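About us

Cevadside is a small advice firm for people who are thinking of buying a robot and would like to talk it over first with someone who isn't selling one. We work mostly with laundries, linen hire firms, clothing returns depots and the odd hospital stores department, so if your working day has a lot of cloth in it, you've come to the right door (and do come in, the kettle is generally on).

Muireann Mac Mathúna started the firm after many years of running the budget for a workwear laundry in Stestach, where she signed off a folding line that was lovely to look at and far too wide for the goods lift. She still tells that story to every new client, usually before they have got their coat off. Much of what we do grew out of it: we measure doors, lifts and corners, we ask where the sockets are, and we sit down with whoever will be feeding the machine on a wet Wednesday when two people are away.

How we help you plan

Most clients begin with what we call the Madigan sheet, named after the street our first office was on. It is one long page, and it sets the price of the machine beside all the things that tend to turn up later: grippers and spare pads, guarding, floor repairs, training, the service contract, and the weeks when the old way and the new way have to run side by side. We fill it in with you, in your own building, and it takes most of a morning. You keep the sheet whether you hire us again or not.

If the sums look sensible we move on to a trial at our workshop, the Zuvov room. Please send us your real garments! Hooded tops, overalls, fitted sheets, whatever gives your staff the most bother. A dark sweatshirt in a heap is a very different job from a flat tea towel, and we would much rather you found that out on our bench than on your own floor with the invoice already paid. We have 1203 garments on our own shelves as well, 887 of them dark, and you are welcome to borrow any of them for your trial.

Trials last 3 days as a rule. Afterwards you get a plain written report with a buy, lease or wait at the top of it, and a good many of our reports do say wait. We take no commission from any maker.

Looking further ahead

Several of our public sector clients have asked for spending plans running right up to 2050, and we are glad to help with those, though we will always mark clearly which years are arithmetic and which are guesswork. Budget season gets busy here, so if your board meets in January, please write to us in the autumn and we'll find you a slot. 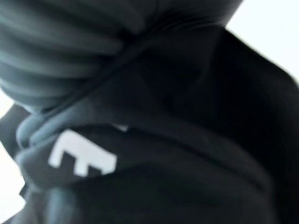 Page last updated: January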